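Wrist camera view tilts over in sim, is my mount transform wrong?
Posted in Home builds / arms and grippers

Eifion Edwards
Hoping someone's up. Building a small arm at the shared workshop, printed links, gripper from the Badari plans. The idea is it picks windfalls up off the lawn and drops them in a basket. Long way off that, so for now I'm doing the lot in simulation — garden scene, grass, fence, wicker basket. Real one is in bits on the bench waiting for a bearing.

Trouble is the wrist camera. Arm at home, view is level, fine. As soon as I send it down towards the basket the horizon goes right over and the fence runs off on the diagonal. Grabbed one on the way:
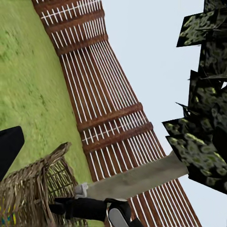

Stitby says check whether the roll is coming from joint five or from the camera itself, becuase they look identical in a still. Freeze every joint but the last one and turn that 34 degrees. If the view turns by the same amount your mount is fine and it's only the planner picking a daft wrist angle.

OK did that. Turns by the same amount, so mount is fine?? Then why does it pick that pose. Also the grass goes soft in some frames and the fence doesn't, as much. Motion blur is on, didn't know that was a setting till tonight. Need it sorted by Thursday if poss, only got the bench till then.

Espinoza
Planner doesn't care which way up your camera is. Unless you tell it. It only wants the fingertips at the target and any roll will do. Add an orientation constraint on the wrist, loose to start with, then tighten. If it stops finding a path you've gone too tight, back off a bit.

Blur — turn it off while you debug. Put it back on before you train or test anything, the real camera will smear too when the arm's going quick.

And check your units. I had a mount angle in radians where the file wanted degrees, lost 3 evenings to it.

Plullora
just rotate the image in software? works for me

Eifion Edwards
Constraint did it, ta. Ran 48 goes at the basket, 3 failed to plan, rest came in level enough. Will loosen it a touch and try agian tomorrow. Not rotating the image, the corners go black and it upsets the detector.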